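The Case for the Plain Cloth Bin

I have run the book and toy table at our neighborhood library's family room for eight years, and in that time I have changed my mind about storage more than about anything else. I used to believe in labels, lids and drawers. I now think a shared table needs one open bin and very little besides.

The drawers came first. Ningsih Oei, who had the room before me, left behind a tower of clear plastic ones, each with a typed label. Puppets. Board books. Stuffed animals, small. Stuffed animals, large. It looked fine at nine in the morning. By noon the drawers were half open and the labels no longer matched what was inside. A four-year-old does not know if a stuffed rabbit is small or large. Neither did the parents, who stood there holding the rabbit and then put it on top of the tower, where it fell off the back.

I moved to lidded boxes after that. The lids were worse. People took them off and leaned them against the wall, and children stepped on them. One cracked in the first week and two more went before July. A lid also tells a child that whatever is in the box has been put away, so the toys stayed inside and the table sat bare. Parents asked me if we still had toys.

A soft fabric bin has no lid and no label. You can see into it from a standing height and reach into it from a child's height. If it falls on a foot, the foot is fine. It costs little to replace and most of them fold flat. I have heard the argument that soft sides slump, and they do. I fold the rim outward to give it some stiffness, and that is enough for toys and thin books. I would not use one for wooden blocks.
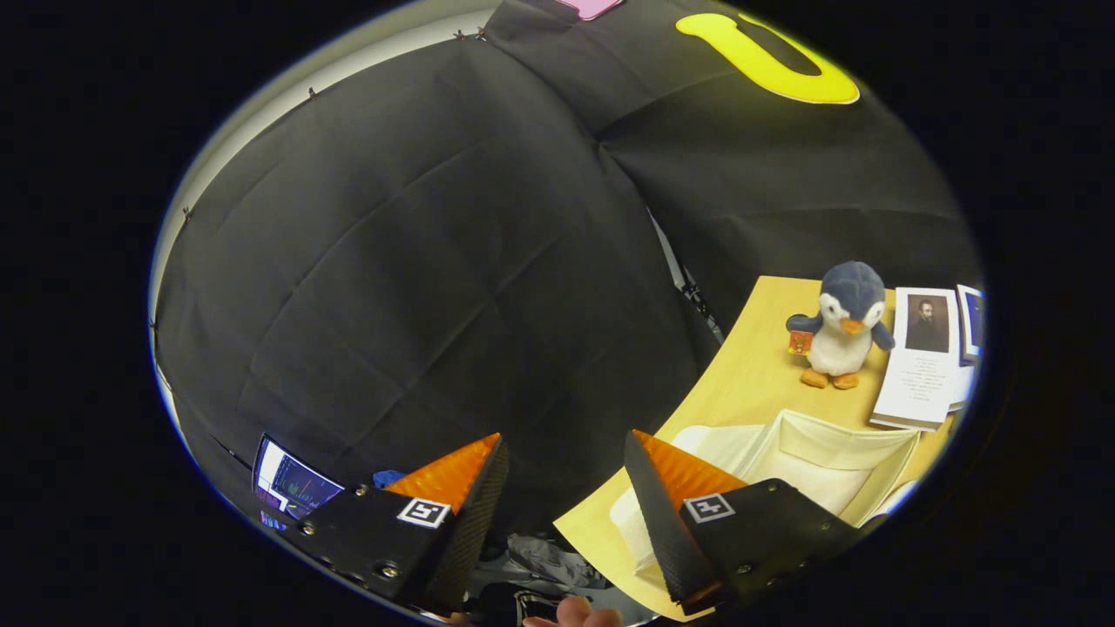 The size matters more than the material. A bin that holds everything will end up holding everything, and then the child has to dig, and digging means dumping. Mine takes a few stuffed animals and a few books and then it is full. When it is full, something has to go back to the closet. That rule has done more for the room than any system I bought.

Teguh Govindasamy, who runs the homework hour in the same space, disagrees with me. He says an open bin teaches children that all things belong in a heap, and that sorting is a skill they should practice early. I take the point about sorting. Children like to sort, and I keep a tray of buttons and lids for it. But cleanup at the end of a session is a poor time for a lesson. Everyone is tired, somebody needs the bathroom, and there is a bus to catch. At that hour I want a job that a child can finish without asking me a question. "Put it in the bin" is that kind of job.

There is one thing he and I agree on, and that is books. Books should not live under toys. Covers bend, and small paper items such as booklets and cards get crushed at the bottom and are thrown out by mistake. We lost a whole set of author cards that way. These days books go in last and come out first, and the ones I want people to pick up stay on the table, out of the bin entirely. Standing a stuffed animal next to a book does more to get the book opened than a display rack does. I had a Salameh rack for a year with 15 pockets in it, and most of what I put in the lower pockets was never touched.

I should say something about keeping a cloth bin clean, as it is the usual objection. Pale fabric shows dirt. I count that as a point in its favor. The dark ones we had before were filthy and I did not know it until I turned one inside out. With a light one I can see when it needs washing. Ours gets a wipe every week and a proper hand wash once a month, and it dries overnight on the back of a chair. Check the care tag first. Some have cardboard in the base and cannot be soaked.

The storage catalogs still come. The last one was 128 pages, and I did look through it. There was a cabinet in it I would have begged for eight years ago, with soft-close doors and a numbered grid. Aisling Corrigan at the front desk asked if she should put in for it. I told her to spend the money on books and get me a second bin, same size as the first, to use while the other one is in the wash.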